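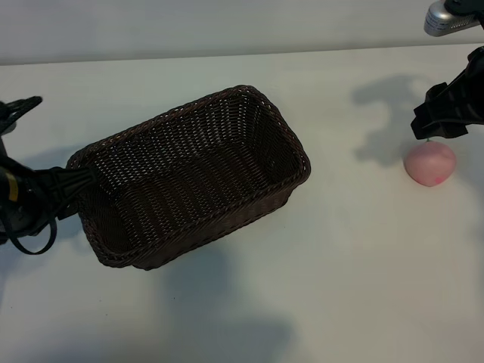 The brown basket and a little pink peach

16/07/2021

I went over to Fedham for bread this morning and came home with peaches, which is how most of my July errands seem to go! They were small ones from the Çınar stand, and I may have bought a few more than we can eat before Sunday.

So out came the dark wicker basket, the one with the thick twisted rim, which I found at Sellier years ago for 40 dollars (a lot for me then, and I've never been sorry). It holds mail and mittens all winter, but in summer it belongs to fruit. I like to put a dish towel in the bottom first and keep the peaches in one layer, the softest ones nearest my hand. Cobbler tomorrow, if there are any left.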